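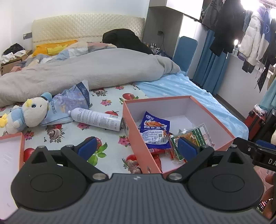
The Price of Hands

Bình Đỗ kept the budget in a school notebook, because a notebook does not close by itself when the battery is finished. On the first page she had written the date, July 8, 2024, and under it the name Holon. This was the name of the company, although the company was at the moment only Bình, her cousin Cù, and a bedroom.

"Read me the number again," said Cù. He was sitting on the floor beside the bed, with the catalogue from Jakmont open on his knees.

"1,951 dollars for one pair of grippers. The hand-held kind, with cable and case."

"And the used pair?"

"706. But the seller writes that the left finger is slow."

Cù considered this. He had worked in a bicycle shop for many years and he believed that everything slow could be made fast with the correct oil. Bình had worked in the accounts of a shipping office, and she believed that everything slow would become an invoice.

They had the pair on loan from Kuso until December. The agreement was simple. Holon would make recordings of small household tasks, packing a box, folding a blanket, and Kuso would pay for each hour that passed the checking. After December the grippers must go back, or be bought.

"If we buy new, we cannot rent the room on Hill Street," said Bình. "If we rent the room, we have nothing to work with in it."

"So we stay here."

"My mother wants to sleep in her bed, Cù."

From the kitchen her mother called that she did not mind, that the bed was too soft for her in any case, and did they want soup. Bình answered yes to the soup and wrote nothing about the bed. She had tried one time to put it in the budget, under Premises, and her mother had crossed out the line with a pen and was offended for two days.

She turned to a clean page. On the left side she wrote what they had, and on the right side what they would need. The snacks went on the right also. They had to be replaced too often, and Cù was the reason.

"The packets are equipment," he said.

"The packets are your lunch."

He laughed and took up one gripper, and closed it slowly on the corner of the catalogue. He was good at this. In the first week he had torn everything, and now he could lift a page without making a fold in it. Bình watched the page go up and stay in the air. It was the page with the delivery charges.

"How much is left in the savings?" he asked.

"Around 600, after the used pair."

"Then we can buy oil."

She held the pen above the paper for some time. Then she wrote 706 in the right column, in small figures, and under it, smaller, the word oil with a question mark. Her mother came in with the soup and looked for a place to put it down.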